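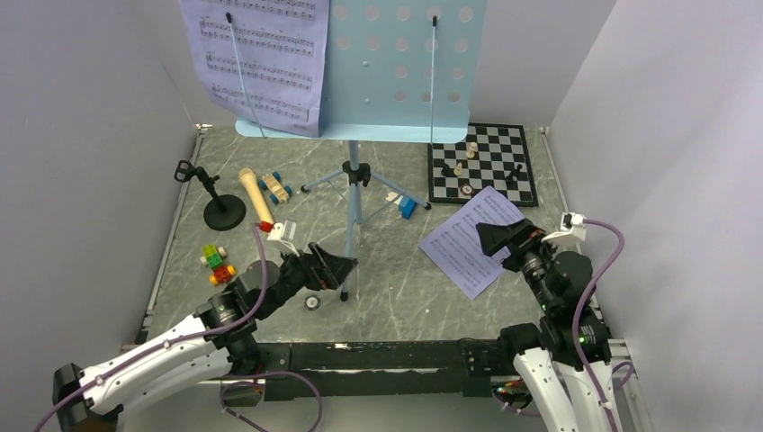
2022-08-10

Started with the stand. The light blue one folds down to 2 sections if the collar on the pole is loose enough, and it never is. Tightened the tripod spread until the legs stopped creeping, then set the desk angle by eye. Steeper than I like for reading, but at a shallower angle the pages slide along the ledge when anyone turns one. The vertical rods hold a single sheet well and two sheets badly. With two, the rear one works loose at the bottom corner.

Satish Joseph had sent the parts over in July, printed at 100 per cent on the Flaveo paper he buys by the box. It has a faint tint that cuts the glare from the ceiling lights. Ink is dense enough. The staves are a fair size and I can read the chord symbols from standing distance without glasses, which was not the case with the Brellano edition.

Worked through the arrangement for the Fetham evening. Tempo marked 158 in his hand, which is too quick for the second half. Tried it at that speed once with the metronome and lost the shape of the long notes. Dropped it a good deal and they spoke properly. Will write to him and suggest he leaves the marking off.
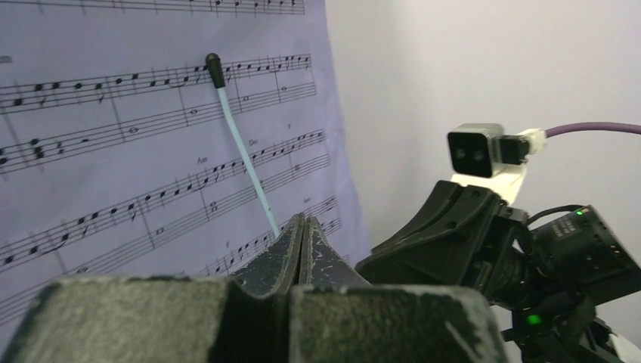 Baton against the part, upper staves.

The beamed run is the difficult place. It climbs without a rest and the beat wants to get larger as the line goes up, so the left side of the group rushes. Kept the pattern small, wrist only, and gave the bar line slightly more weight than the beats around it. Better on the fourth attempt. The whole notes are easy to conduct and hard to leave alone - I still subdivide them when there is no call for it.

Baton notes. The Pillai has a black handle and a pale shaft, light at the tip, balance point a little forward of where the fingers close. I have been gripping it too far back. Moved up and the wobble at the end of the stroke went. It shows up reasonably against a dark jacket and poorly against a white wall, so I should check what is behind me at Fetham.

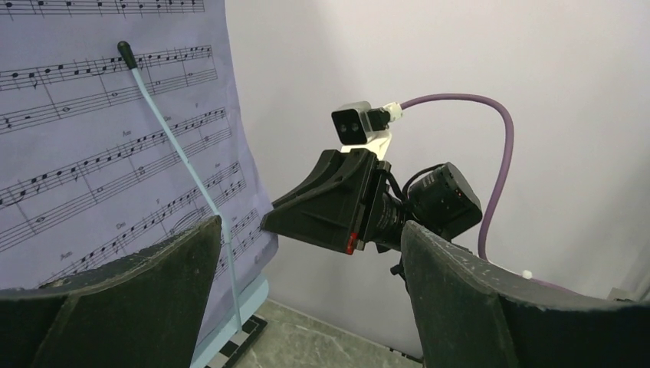
Where to put it down between pieces is still unsettled. Flat on the ledge it rolls. Leant across the page it stays, but it covers notes, and it has to be lifted clear before the sheet can be changed. A strip of felt along the ledge might do. There is some left in the drawer from the piano stool.

Receipt for the paper and the spare collar came to 259 with postage, filed with the others. Collar not fitted yet. Pencilled breath marks into the first page only. Second page tomorrow, and the letter to Satish.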